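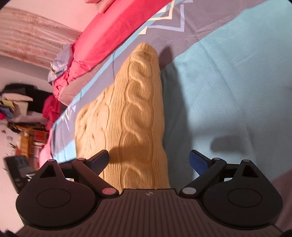
Re: Soft items task, where does everyone grab?

viola_m
Friday's session for me was all knits. I go in with the fingers wide open, one each side of the cable pattern, then close slowly. Anyone doing it differently?

segundo_n
I'd pinch near the pointy end, eh. Way less fabric to fight with.

viola_m
Tried that on my first 20 and it sagged every time!

Subbarao P
Disagree with both of you. Colour of the bedding matters more than the grip. Beige on light blue is easy, so do some on the grey zigzag bit too.

segundo_n
Fair, but the club rules say 5 grabs per spot, and I'm not redoing mine.

valbona_t
Ask Rajeshwari, she wrote the rules. I'm with Viola on the middle grab.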